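Acta de la reunión del club de robótica Clukillow
15 de enero de 2021

Asistentes: Begoñe Palacios (preside), Lindsay Paewai (toma el acta) y 7 estudiantes.

1. Se aprueba el acta anterior sin cambios.

2. Proyecto Jindeo. El equipo continúa con el ejercicio de ordenar la mesa con los dos brazos. Begoñe pide que los rollos de cinta se queden en la mesa entre una sesión y otra.

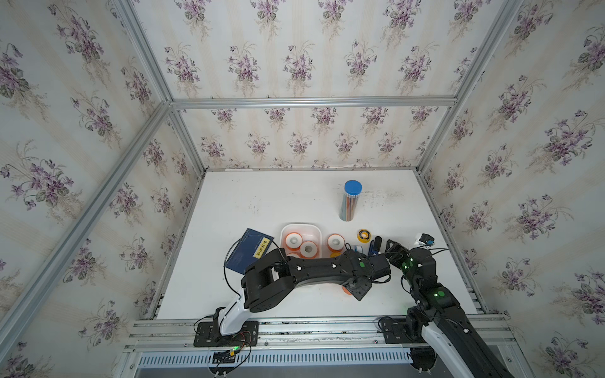

Lindsay propone fijar mejor los cables del lado izquierdo -- se acuerda hacerlo antes de la próxima práctica.

3. Concurso Zemel. La inscripción cierra en marzo. Cuesta 43 euros por equipo y se pagará con el fondo del club.

4. Ruegos y preguntas. Se pide empezar a las 19 h. Queda pendiente.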